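Notes for session 9. Read these before the lab sheet. Session 10 assumes you have the segmentation script running.

## 1. From hand-held recording to policy input

The policy never sees the person. It receives a wrist-view image, a gripper opening width and a relative pose. Everything in these notes concerns how those three streams are cleaned before training.

Each recording contains:

- fisheye video from the gripper's own camera
- inertial data
- opening width, derived from the finger linkage
- a task label entered by the operator

The pose is estimated offline. We use the Zistow tracker in the lab, which takes video and inertial data together and returns a trajectory in the frame of the first image. That frame is arbitrary. Do not train on absolute positions.

## 2. Perception in kitchens

Kitchen worktops are a hard case for visual tracking. Glossy surfaces produce highlights that move with the camera, and a feature detector will happily lock on to them. Transparent bottles show a refracted background. Crumpled foil changes its appearance with a small change of viewpoint, so its features match poorly from one view to the next.

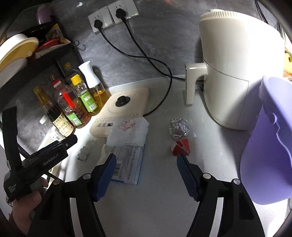
Highlights must therefore be masked before feature extraction. The default mask uses a brightness threshold with hysteresis. Set it too low and the whole worktop goes, leaving only the back row of objects to track against, and depth for near objects suffers.

The fingers need a mask too. They are fixed to the camera, so any feature on them reports zero motion. One static polygon is not enough, as the fingers sweep a wide area between open and closed. Index the mask by opening width:

1. Record a full open-close cycle against a plain background.
2. Store one mask for each width bin.
3. At run time, look up the bin and dilate the mask by 3 pixels.

A second gripper is a separate problem. It moves independently of the camera and of the worktop, and neither mask covers it. In two-handed recordings the outlier rejection stage has to remove it. This works while the static background holds most of the features and fails when the other hand comes close. Check the inlier ratio for these sections by eye.

## 3. Grasp segmentation

A grasp is detected from the width signal alone. Let w be the opening width and v its smoothed rate of change.

- *Closing*: v is below the negative threshold.
- *Holding*: v is near zero and w is above the fully closed value.
- *Empty close*: v is near zero and w equals the fully closed value.
- *Release*: v is above the positive threshold.

The weak point is the boundary between *holding* and *empty close*. A thin object gives a width within the noise of the fully closed reading. A soft one gives a width which drifts after contact as the material yields, so v does not settle and the *closing* state runs long. Rorketti, the segmentation tool, allows a drift tolerance per task label. For compliant objects start at 2 mm/s and adjust from the plots. 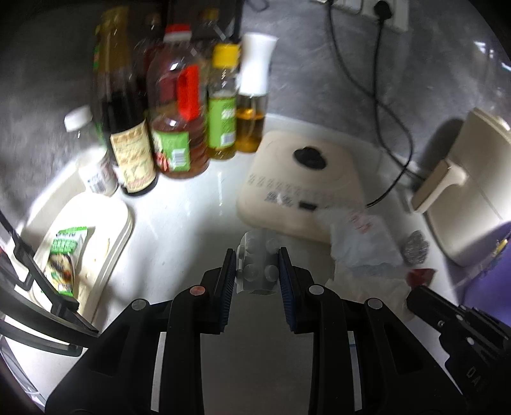

Dale Gauthier objects to the per-label tolerance. His argument is that the label is typed by hand and is often wrong, so a segmentation fault becomes a labelling fault and is harder to find. He would fit the drift from the first part of each hold and drop the setting altogether. Byung-chul Seok tried this on the March recordings and found it sound for long holds, but short pick-and-place holds did not contain enough samples for a stable fit. The course uses the tolerance. Either method is accepted in the coursework if the choice is stated.

## 4. Lab task

Run the segmenter on the supplied set with default settings, then again with your own drift tolerance. Submit both state plots and the config file. List every segment where the two runs disagree and give the state you believe to be correct.

The Kang viewer does not reload masks when the config changes. Restart it.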